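3.2 Travel load and second-half scoring

The fixture list for each of the 44 college teams was matched to road distances between campuses, giving 194 away games for which both a departure time and a full play-by-play record were available. Games played at neutral venues were dropped, as were those in which either side had fewer than eight players dressed. Travel load was defined as the distance covered by coach in the four days before tip-off, so that a team playing two away games in quick succession carries the first journey into the second.

Play-by-play records were cleaned in Listus, using the event codes set out by Brandão and Rocha in their earlier work on the Presholm league. Possessions ending in a technical foul were coded separately. Where the scorer's table had entered a substitution late, the line-up was corrected by hand if the error could be traced to a single dead ball; otherwise the possession was left out. This removed 900 possessions, most of them from the opening weeks of the season.

Line-ups were treated as five-player units. A unit was kept in the analysis only if it appeared in at least three games, and units that differed by one player were treated as distinct even when the two players shared a position. The effect of this rule on the shorter benches is taken up in Section 5. 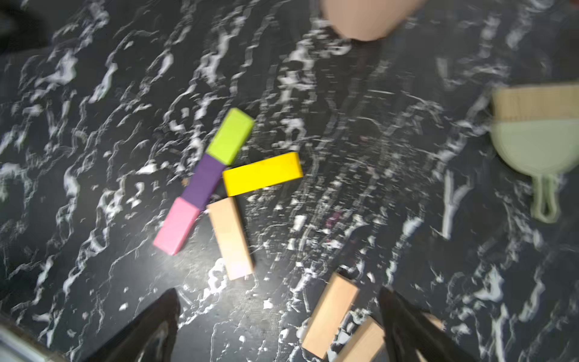

Figure 3. Coloured wooden blocks, among them green, purple, pink and yellow, on a marbled countertop.

Scoring margin per possession was then regressed on travel load, with terms for opponent strength, days of rest and the share of minutes played by first-year players. Opponent strength was taken from the rating published by the league office at the start of February and was held fixed for the remainder of the season. We tested a version in which the rating was updated weekly; the coefficients moved very little and the fixed form is reported throughout.

The travel term was small and negative in the first half and larger in the second. Most of the difference arose in the last eight minutes, when the visiting side's defensive rebounding fell away. Shooting from the free-throw line showed no clear change with distance. Teams based at Quintela, which make the longest journeys in the league, did not follow this pattern — their second-half margins were flat across the whole range of distances. Rolla showed the same tendency in a weaker form. Both programmes usually travel the evening before a game, and the present data do not allow the effect of an overnight stay to be separated from that of distance.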